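# Tekoma Serial Drama Collection – Season One Box Set

The Tekoma collection presents the complete first season of the family drama *Suria*, issued for home viewing with restored sound and newly prepared English subtitles. The season consists of 60 episodes and follows the Poon household after the eldest daughter returns to Dindunville and claims her share of the family hotel.

Subtitles were prepared under the direction of Ivana Ulloa. Terms of address between relatives are kept in the original language, and a short glossary is printed in the booklet. Songs are subtitled in full, including the opening theme.
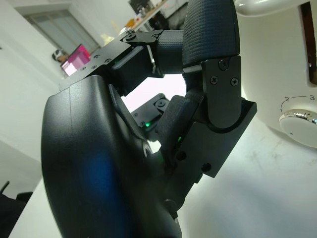

*Black palm housing and mounting plate, close view.*

## Contents of the set

- All 60 episodes in broadcast order
- Episode guide with a family tree, 100 pages
- Recaps before each major storyline, which may be switched off in the menu
- Two alternate endings to the wedding episode

The hotel fire storyline is presented in its longer version. Viewers who followed the series on television will find several scenes between the two sisters that were removed from the evening broadcast – among them the full quarrel over the letter.

## Ordering and availability

The first printing is limited to 600 sets. Orders placed by January 7, 2023, include the printed booklet at no added charge; later orders receive the guide as a download. Libraries and schools may request an invoice in place of card payment.

The catalog number is 141. Please quote it in all correspondence. Unopened sets may be returned for a full refund, and damaged discs are replaced singly – the complete set need not be sent back.

Season Two is in preparation and will be sold separately.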